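De: Graziella Marino
Para: lista Billar en casa
Asunto: Re: [billar-casa] ¿Cambio el paño o aguanto otro invierno?

Hola, Lahcen, hola a todos:

El 12 de mayo, no, perdón, en mayo a secas (ya ni me acuerdo del día), Lahcen Ait Ali escribió:

> Buenas. Compré una mesa de segunda mano en Wendport, la desmontaron
> entre tres y la tengo montada en el garaje desde marzo. El paño es
> verde, está bastante pelado en la zona de salida y la bola se me va
> siempre hacia la tronera del fondo a la izquierda. En Filali me piden
> 193 euros por el paño puesto, y si lo pongo yo me sale por bastante
> menos. ¿Lo cambio ya o aguanto otro invierno? ¿Y alguien ha probado
> el Dusby? Mi mujer lo quiere burdeos, aviso.
> Lahcen

A ver, por partes, que has metido ahí cuatro preguntas y cada una da para una tarde entera.

Lo primero: si la bola se te va siempre al mismo sitio, el paño me preocupa poco. Eso es nivel. Yo me pasé un año entero echándole la culpa al paño, al taco, a la tiza y a mi cuñado, y resultó que el suelo de mi sótano tiene una caída hacia el desagüe que no se ve ni queriendo. Coge un nivel de los buenos, de los de maquinista si te lo prestan, y mide sobre la pizarra en el centro, en las cuatro esquinas y al lado de las troneras laterales. Corrige primero a lo largo y luego a lo ancho, con cuñas finas, y vuelve a medir al día siguiente. ¡Al día siguiente! La mesa se asienta y te cambia todo, y más en un garaje donde entra y sale el coche.

Lo segundo, el paño. Pelado en la zona de salida está el de todo el mundo. Si no hay agujero ni costura abierta, un parche redondo de los adhesivos en el punto de salida te da un invierno más sin problema. Eso sí, deja de cepillar en círculos (te conozco, seguro que cepillas en círculos). Se cepilla siempre en la misma dirección, de la cabecera al pie, y después las bandas por debajo, que es donde se junta toda la tiza.

Y del color, pues mira, yo soy de verde y no me voy a bajar de ahí. Ya sé que Wiebke Gerlach tiene el suyo azul y que dice que se cansa menos la vista, pero a mí una mesa burdeos me parece un restaurante.

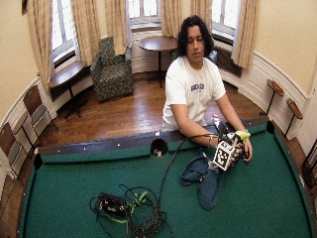
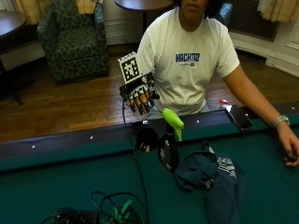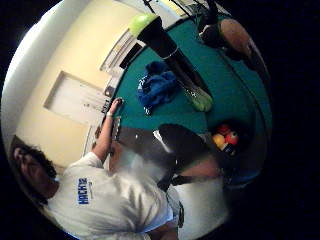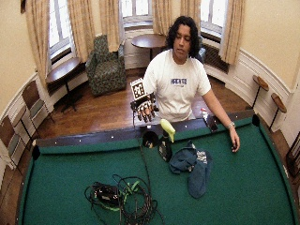

Mesa de pool con paño verde, en las cuatro.

Sigo. El Dusby lo he tenido. Es un paño rápido, muy fino, y al principio te vuelves loco porque todo se te queda largo, sobre todo los tiros a banda. Tardé unas 30 partidas en cogerle el punto y luego ya no quería otra cosa. La pega es que no perdona nada en el tensado: si lo dejas un poco flojo te hace una onda junto a la tronera, y esa onda se queda a vivir contigo. Para ponerlo uno mismo por primera vez yo me iría a uno más grueso. El mío de ahora es un Cleltuvden normalito, me costó 70 euros en una liquidación y ahí sigue, tan tranquilo.

Lo de ponerlo tú: se puede, pero que te ayude alguien con paciencia. Samah El Idrissi vino a echarme una mano con el mío y menos mal — yo habría grapado el primer lado torcido y me habría puesto a cenar. Cosas que aprendimos por las malas:

— Quita las grapas viejas todas, todas. La que dejas es la que luego se nota.
— Aspira la pizarra dos veces antes de echar el paño encima. Un grano de yeso debajo hace un bulto que parece un garbanzo.
— Desenrolla el paño la noche antes en la misma habitación.
— Las bandas llevan su propia tela, cortada aparte. Comprueba que te la incluyen en el precio, que a mí una vez no me la mandaron.
— Marca las bandas con cinta antes de quitarlas. Parecen iguales y no lo son.

¿Los 193 de Filali incluyen nivelar? Pregúntalo por teléfono. Si te la nivelan y te cambian también la tela de las bandas, yo lo pagaría sin pensarlo mucho. Si es solo estirar y grapar, me parece caro, aunque Magdy Amrani los llamó el año pasado y quedó contento, a ver si nos lee y cuenta qué le hicieron exactamente.

Y del garaje no has dicho nada de la humedad. ¿Tienes funda? Una sábana vieja no vale, que coge agua y la deja encima. Si por la mañana notas la tela pesada o la bola frena más que por la noche, pon un deshumidificador antes de gastarte un euro en paño.

Manda las medidas del nivel cuando las tengas, con un dibujito de las esquinas si puede ser. Y de lo del burdeos hablamos otro día, o mejor que lo hable tu mujer con Wiebke.

Un abrazo,
Graziella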